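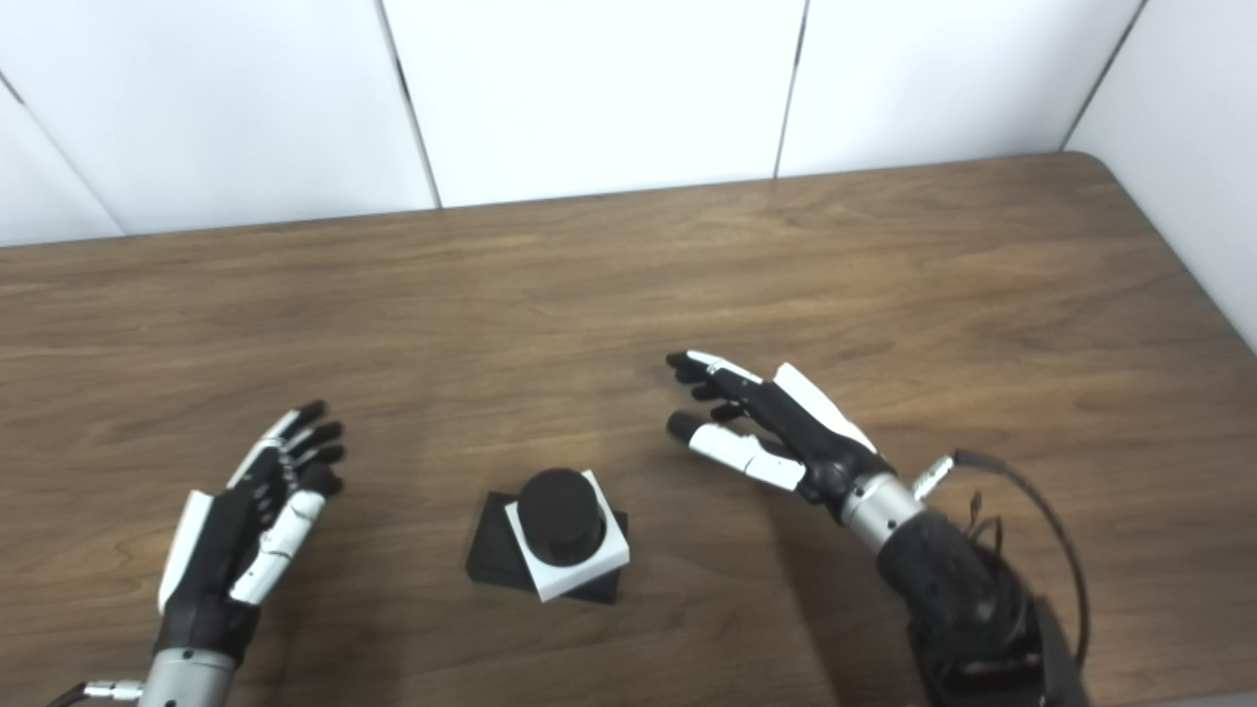 The two hands at the stacked block and knob, Flunbridge workshop.

The kettle in the Rondorside lab has a strip of tape on the handle, and before we got to robots at all I was told why: it was the first thing the group ever asked a pair of mechanical hands to pick up, and it went badly. "We still make tea with it," said the researcher who runs the two-handed work, pouring mine. She asked me to leave her name out, on the grounds that the result belongs to a whole room of people, and I was happy to agree once the biscuits came out.

The result, for those who missed the short write-up the group put out in December, has to do with how a robot learns to turn things. Knobs, lids, the little dials on a cooker. People have been teaching robots to do this for years, usually by having a person steer the robot through the task over and over and letting the software learn from the recordings. The Rondorside group does that too, but they changed which part they record. "Everybody starts at the grab," she told me. "We got interested in the bit before the grab, when the hands are just hanging there and haven't touched anything yet. There's so much going on in that moment! One hand is deciding to be the steady one and the other is deciding to be the busy one, and if they get that wrong, nothing afterwards will save you."

They call the method Raptis, and I could not get a straight answer about where the name came from. In Raptis, the person steering brings both hands near the object, stops, and holds still for 4 seconds before going on. The recording is then split at the pause, and the approach and the turning are learned as separate skills. I said it sounded almost too simple, and she laughed for quite a while. "It is simple. It took us two years to think of it, so please don't put that in." (She later said I could.)

Everything happens on a wooden table with white panels standing around it. The object they use most is a little stack: a flat black base, a white square block on top of that, and a round black knob on top of the block. The parts were made for them by Plasico, a small molding shop across the river in Flunbridge that mostly does drawer handles and was, I gather, delighted to be asked for something different. The base and block don't have to line up, and the group likes to set them down askew. "If you always put it down nice and square, the robot learns nice and square," she said. "Then a visitor bumps the table and you've got a very expensive statue."

With 100 recordings, she told me, the robot using Raptis turned the knob without shoving the block out of place in about twice as many trials as the same robot trained the usual way. She was careful over this, and went to get her notebook so as not to overstate it. The comparison was made on one object, in one lab, with the same 2 people doing all the steering. What pleases her more is the kind of mistake that went away. The older version would often send both hands in for the knob together - "like two people going for the same door" - and that has become rare.

I asked what it still can't do. Quite a lot, as it happens. Shiny knobs confuse it, and so does anything small enough to disappear behind the fingers once they close in. The pause also makes the whole business slow to watch. The hands come in from either side, and then they wait, and you find yourself leaning forward in your chair. "My mother came to see it," she said, "and she asked me if it was broken."

Next on the list is a jar with a lid, which needs a good deal more squeezing and a steadier hand underneath. They have tried it a few times with the pause left exactly as it is, and she suspects it will need a second one, somewhere after the first touch. She has a jar on the windowsill already, with the label soaked off, and when I left she was trying to find out whether Plasico could make her a lid that sticks a little more than it should.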